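Ticket: Exposure notices sent twice to registered contacts
Service: Sultmont Contact Notification Portal
Priority: High
Status: Resolved, pending confirmation by requester
Opened: Saturday, October 10, 2020
Requester: Montserrat Jaramillo, Murnon Public Health Office
Assigned to: Úna Heffernan, Hanrahan Application Support

Summary of issue

The Murnon Public Health Office reports that residents named as close contacts of a confirmed COVID-19 case received the same exposure notice more than once. In several cases the second notice gave a later quarantine end date than the first. The requester asks that outgoing notices be stopped until the cause is known and that a list of affected residents be supplied to the contact tracing team.

Entry 1, 8:12 a.m., Jaramillo

The office loaded 1,495 contact records into the portal last night. The import screen showed a time-out message and the operator on duty selected Retry, as the user guide instructs. This morning the telephone line received calls from residents who had two text messages with different dates. One caller had already told her employer the earlier date and wished to know which one applied. Please advise what the tracing team should tell callers in the meantime.

Entry 2, 8:40 a.m., Heffernan

Received and assigned. Outgoing text and email notices for Murnon have been placed on hold. Voice calls made by tracing staff are not affected. Until the list of affected residents is ready, callers should be given the date in the case record as confirmed by a tracer, and should be asked to disregard the dates in both messages. Please do not delete or merge any records, as the originals are needed for review.

Entry 3, 10:05 a.m., Heffernan

The import log shows that the file was processed in two batches. The first batch, of 800 records, was completed and its notices were placed in the queue. The time-out took place before the second batch had finished. When Retry was selected, the portal resumed from the last saved checkpoint, which was 87 records earlier than the true stopping point. Those 87 records were entered a second time and a second notice was produced for each.

The difference in dates has a separate cause. The portal is meant to count the quarantine period from the date of last exposure. Where that field is blank, it counts from the date of entry. In the duplicated records the exposure date was not carried over, and the portal used the entry date.

Entry 4, 11:20 a.m., Jaramillo

Thank you. The office confirms that the exposure date was present in the file for every record. We would also like to know whether any resident failed to receive a notice. That would concern us more than the duplicates.

Entry 5, 1:35 p.m., Heffernan

The queue was compared with the import file. Every record has at least one matching notice. The list of affected residents has been placed in the secure folder, sorted by tracer. A corrected notice has been drafted and is awaiting approval by the office. It states the correct end date, says that it replaces all earlier messages, and gives the telephone line number.

Entry 6, 2:50 p.m., Jaramillo

The wording is approved with one change. Please remove the phrase "system error" and use "an earlier message contained an incorrect date." The office also asks that the web version of the notice be marked more clearly as a correction. Two supervisors could not tell it from the ordinary notice at first reading.
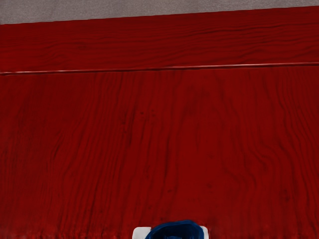 Corrected notices will carry a banner across the top of the web page, with the words "Corrected Notice" in white letters. The ordinary notice will keep its present plain heading. For the banner, the design desk has been asked for a deep, saturated red close to that of the wood shown with this entry, but in a flat color, as darker lines like the grain visible there would make small lettering harder to read. The text message version cannot carry color and will begin with the word CORRECTION.

Entry 7, 4:15 p.m., Heffernan

A test file of 50 records was imported in the test area and interrupted on purpose. With the checkpoint repair in place, Retry resumed at the correct record and no duplicates were produced. Exposure dates were kept throughout. The repair has been applied to the live portal, the corrected notices have been released, and the hold has been lifted.

Entry 8, 4:42 p.m., Jaramillo

Receipt of the corrected notice has been confirmed by two residents who had called this morning. The office will review the remaining names on the list before agreeing to closure.

Open items

Murnon: complete review of the affected list.
Hanrahan: amend the Retry section of the user guide, last revised in May.
Hanrahan: block import of any record with a blank exposure date.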